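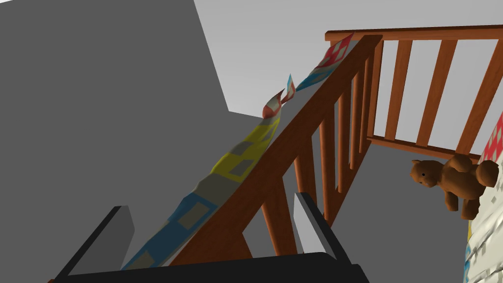
Page last changed: September 22, 2024

Home | Meetings | Minutes | Test Plans | Contact

Gripper Evaluation Working Group
Minutes of the Regular Meeting

Chair: Setareh Soltani
Represented: Simulation, Controls, Hardware, Purchasing

1. Opening

The Chair called the meeting to order and confirmed that a quorum was present. The minutes of the previous meeting were approved with one correction: under item 4, "Damby controller" should read "Damby wrist mount."

2. Simulated nursery set

Simulation presented the rendered crib scene, viewed from the wrist camera with both fingers in view. The patchwork quilt is draped over the top rail and the teddy bear rests against the lower rail at the back. Members agreed that the quilt is the main object of interest for the cloth task, and that the bear should be kept as a second target.

Controls asked whether the quilt could be grasped at the raised fold without the fingers touching the rail. Simulation replied that this depends on the approach angle and that the Omari and Nieminen grippers will be compared on the same starting poses. Hardware noted that the turned spindles leave narrow gaps in which a fingertip could be caught, and asked that contact with a spindle be logged separately from contact with the rail. Agreed.

The Chair asked that the plain gray background be kept for the first comparison. A furnished room may be added at a later stage if the group so decides.

3. Comparison of grippers

The group reviewed the draft plan. Each gripper will be run for 1,000 simulated attempts on the quilt and 1,000 on the bear, with the same controller settings. Hardware stated that the Omari fingers are stiffer and may press the cloth against the rail. The Nieminen fingers are softer but slower to close. Purchasing asked that no supplier be contacted until the results have been reviewed.

MOTION: To adopt the draft plan as presented, with spindle contact added to the log. Moved by Controls, seconded by Hardware. Carried.

4. Camera position

Members discussed the low, tilted view given by the current wrist mount. Controls observed that the gripper body takes up the lower edge of the image and that the near end of the top rail passes behind it. Hardware offered to prepare a version of the Damby mount with the camera set 8 millimeters higher. The Chair directed that both positions be tested before any change is made to the standard setup.

5. Controller

The Garkitz controller remains on loan until the end of October. Controls reported two unexplained stops during bench work and has sent the logs to the supplier. No action by the group is required at present.

6. Action items

Simulation: fix the starting poses and share them with all members.
Controls: add the spindle contact field to the log.
Hardware: prepare the raised camera mount.
Purchasing: confirm the return terms for the Garkitz controller.

7. Adjournment

There being no further business, the Chair adjourned the meeting. The next meeting will be held in October, on a day to be set by the Chair.

2 comments | 8 shares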